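2025-01-14

Second day of comparing pads on the hand-held grippers. I'm calling the two sets Fallow and Dollier so that I don't have to write out the part numbers. Same blue colour, different hardness. Bracelets and loose beads today, on the striped bed cover, one gripper from the front and a second from the side.

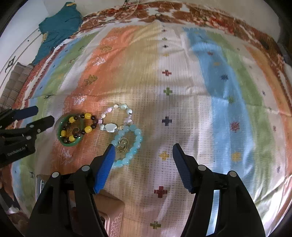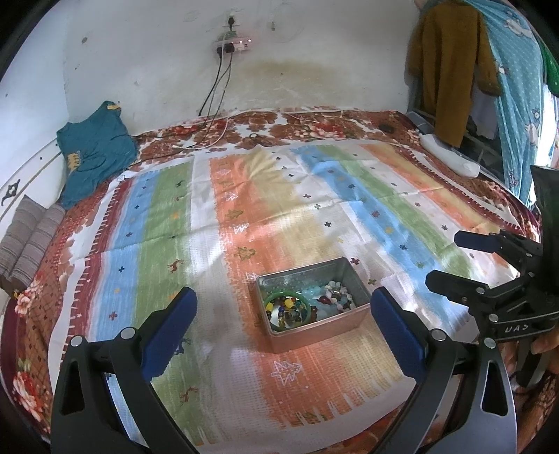 Jade Dobson read my notes over lunch and thinks I'm blaming the pads for something the fingers do. Her view is that a strand of beads will always roll if the tips don't close dead level, and that I should shim the fingers before I order anything else from Vullholm. She may be right. I measured the gap at the tips afterwards and one side was slightly proud on the Dollier set. Fallow was level.

Results so far, for what they're worth. Fallow took 12 goes at a beaded strand and dropped 6. Dollier did the same number and dropped fewer, but it dragged the fabric up with the beads more often, and I count that as a fault even when the beads come too. Thin metal rings are hard for both. Pinching straight down on a soft surface just pushes them in, so I've started coming in at a low angle, and my wrist aches from it.

Cadwaladr wants the next set tested to 1,000 closes before anyone signs it off. That won't be finished before April at this rate.

Rang Amber Ackroyd about the shims. She has some thin brass strip and will post it. Until it arrives I'll do the side approach only, Fallow first, and write down the angle each time, as I forgot to for most of this morning.

Bought new batteries for the calipers. Bed by ten.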